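To: hervieu-street-neighbors
Subject: Re: [neighbors] Refinishing floors before winter?
Date: October 26, 2021

On Monday a list member wrote:

> We have the original boards upstairs and I'd like to get them sanded
> before November is out. The outfit that gave us a quote wants to stain
> them dark. Is dark a mistake? We have one dog and no curtains.
> Also, is it worth renting the machine from Revell and doing it
> ourselves, or is that how people get divorced?

Dark is a mistake if you own a dog, or if you own dust. We had the front room done in a shade Ferent sells as "Old Library," and for four years I have been able to tell you where everyone in the house has walked. A crumb on that floor looks like a meteorite. I sweep it, I turn around, and there's another one, and it's the same crumb.

On the machine: we rented the drum sander for 2 days, and we are still married, but we don't discuss the hallway. There is a dip by the closet where one of us stopped to answer the phone. You do not stop a drum sander to answer the phone. You lift it first. I now know this, and so does anyone who has ever set a marble down in our hallway.

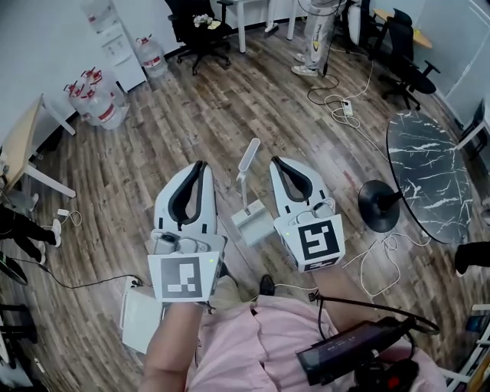

Color is the thing I'd spend your worrying on. Bring home the little cans and try them on the boards themselves, in a corner, and look at them at breakfast and again after supper. The sample card from Codusell is printed on shiny paper and every brown on it looks like gravy. What I'd pick now is something like the floor under those two white grippers, a weathered gray-brown on long planks. A color like that has already given up, so there's less for you to ruin. My other half says it looks like a boat dock. I like docks.

Get the quote in writing, too, and make sure it says who moves the furniture. Ours said "client to clear room," which I read as a suggestion. They charged us $100 to carry a piano nine feet.
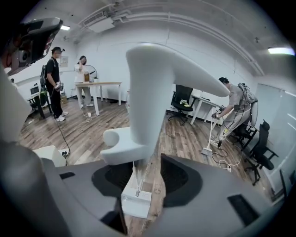 As for the finish, go satin. Gloss is for bowling alleys. Whatever you use, believe the can when it tells you how long to stay off it, then add a day for the dog, who can't read the can. We've got 27 paw prints going across the dining room, all perfectly preserved, and visitors assume we paid extra.

You're welcome to borrow my edge sander. The cord is short and it smells like toast.

--
Corner house, green porch
Please trim your quotes when replying to the whole list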